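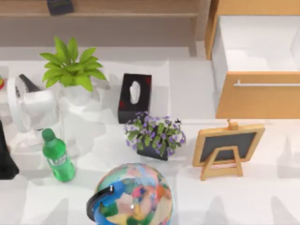 Household dust is the mixture of fine solid particles that settles on surfaces inside occupied buildings. It consists mainly of textile fibers, shed skin, soil carried in from outdoors, soot, pollen and fragments of building materials. The proportions vary with climate, floor covering and the number of occupants. Settling is visible soonest on dark, glossy surfaces and is harder to see on pale ones, such as a white tabletop holding a white desk fan and a plant in a round white pot. Broad leaves collect dust on their upper sides in the same way as furniture does.

Composition

Particles in household dust range from less than one micrometer to more than 100 micrometers across. The coarse fraction includes sand grains, lint and hair. The fine fraction includes smoke residue, fungal spores and the breakdown products of larger particles. Fibers from clothing and bedding often make up most of the volume, while mineral grains contribute much of the weight. In homes near unpaved roads the mineral share is higher.

Dust also holds water and small amounts of substances released by paints, plastics and cleaning products. These cling to the particle surfaces and may remain there long after the source has been removed.

Settling and resuspension

The rate at which a particle falls in still air depends on its size, shape and density. Coarse grains reach the floor within minutes. Particles near one micrometer can stay in the air for many hours and are moved by very weak currents. Walking, making beds and opening doors lift settled dust back into the air, a process called resuspension. Carpet releases and traps more dust than smooth flooring of the same area.

Horizontal surfaces receive most of the deposit. Vertical surfaces gather a thinner layer, held mainly by static charge and by films of grease. Cold outer walls can show dark streaks where particles move from warm air toward the cooler surface.

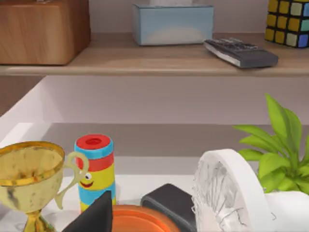 A tissue box, a remote control and a puzzle cube on a wooden shelf.

Open shelving is usually cleaned less often than tables and counters. Objects kept on a shelf shield the board beneath them, and when they are moved after a long period a clean outline may remain. Grooves, joints and the gaps between buttons hold particles that a flat cloth does not reach.

Measurement

Deposits are commonly measured by weighing a plate before and after exposure, or by vacuuming a marked area through a filter. The Kavley survey, published in March 2021, used exposed plates in 391 dwellings over 12 weeks. Bedrooms gave the highest median deposit and bathrooms the lowest. A smaller study in Trirnik compared 17 apartments in one building and found that floor level had less effect than the type of floor covering. The two sets of results cannot be compared directly, as the plates differed in size and coating.

Removal

Damp cloths hold particles better than dry ones. Dry feather dusters shift much of the deposit into the air, from which it settles again. Vacuum cleaners without a fine exhaust filter may release the smallest particles back into the room. Work normally proceeds from high surfaces to low ones, with the floor left until last.

See also: Indoor air; Lint; Particle settling; Vacuum cleaner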